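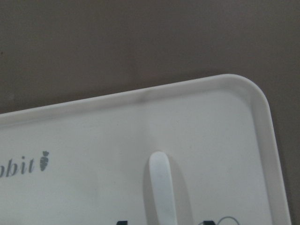 Fig. 1. White plastic tray with a raised rim, on a plain brown surface.

Home Organization, Session 4: Trays and Flat Surfaces
Notes by Gwenllian Dafis

Hello again! These are my notes for the tray session, typed up from what I scribbled and a bit from what people asked. If you missed it you should be able to follow along, though you'll need a tray of your own for the exercise at the end (any tray, it doesn't have to match mine or anybody else's).

Why a whole session on trays

I know, I know. When I first told Sumathi Chowdary I wanted to spend two hours on trays she laughed at me, and then she went home and put three in her hallway. A tray is the cheapest bit of organizing you can do. You don't drill anything, you don't measure a cupboard, and if you hate it you pick it up and put it somewhere else.

What a tray does is draw a line around things. Keys, a pen, hand cream and a phone charger spread over a counter look like mess. The same stuff inside a rim looks as if it lives there. You haven't thrown away a single thing, and yet you can wipe the counter in one go by lifting the tray.

The rim

Look at the rim in Fig. 1 before anything else. It's rounded and fairly thick, and it makes a shallow wall around a flat floor. I like that shape a lot for everyday use. Small things stay put when you carry it, and you can still see everything from across the room. With a deep box you start stacking, and once you're stacking you forget what's at the bottom.

Then there's the corner. A generous curve like this one is much kinder to a cloth than a sharp inside corner, where crumbs settle in and you end up going after them with a cotton swab. Run your finger around the inside of any tray you're thinking of buying. If your fingertip fits the corner, so will a sponge.

Light or dark?

We went back and forth on this one in class. Karim El Idrissi is firmly for dark trays, as they hide marks. I'm for light ones, and for the same reason the other way around - I want to see the marks so I clean them. The tray in Fig. 1 is off-white, a little creamy, and you can make out a faint grayish smudge on the top rim and a few very faint blemishes on the floor. On a dark tray I doubt you'd spot any of that. Whether you'd call it a good thing is up to you!

What I would say is to think about the surface underneath as well. Off-white on a muted brown gives you a clear edge, so your eye finds the tray right away. A white tray on a white counter sort of melts away, and people put things down next to it. Asmaa Bouazza had exactly this problem with her bathroom shelf and fixed it by swapping trays with her kitchen.

Words and prints

You'll see some gray italic lettering on the floor of the tray, at the left, where the letters "bbit" show. Printed trays are fun and I own several. Just remember that whatever you put on top covers the print, so if you love the design, keep that tray for something light and occasional. And go easy on the scouring pad. I scrubbed the flowers clean off a tray from Gruvero once and I'm still annoyed with myself.

Cleaning plastic trays

Warm water, a drop of dish soap, soft cloth. Do the floor first and the rim last. For a scuff that won't shift, make a paste of baking soda and water, rub it gently with your fingertip, leave it a few minutes and rinse. Test it underneath first, please. Some marks are scratches and no paste will help with those.

Dry the tray before it goes back down, the underside too. A damp tray can leave a ring on a wood table, and it'll stick to some varnishes.

How much goes on it

My rule is that I should be able to see a good bit of the floor of the tray. If I can't, something has to go. Fadwa Ashour asked what to do when everything on it really is used every day, and my answer was a second tray in a different spot, near wherever half of those things get used. Please don't just buy a bigger one. I tried that with my mail and by July it had a layer at the bottom I was scared of.

Exercise for next time

Choose one flat surface at home that bothers you. Take everything off and wipe it down. Put your empty tray on it and move it around until it sits somewhere your hand reaches without thinking. A slight angle is fine, by the way, it doesn't have to line up with the edge.

Now put back only what you used in the last two days. The rest goes in a bag with the date on it, and the bag goes in a closet.

Leave it alone for a week, then write down:
what landed on the tray that you didn't put there on purpose
what you went and fetched out of the bag
whether the tray moved, and who moved it

Bring your notes along, messy is fine. We'll go through them at the start of session 5 and then get on to drawers, so if you have a drawer divider that never fit anything, bring that too.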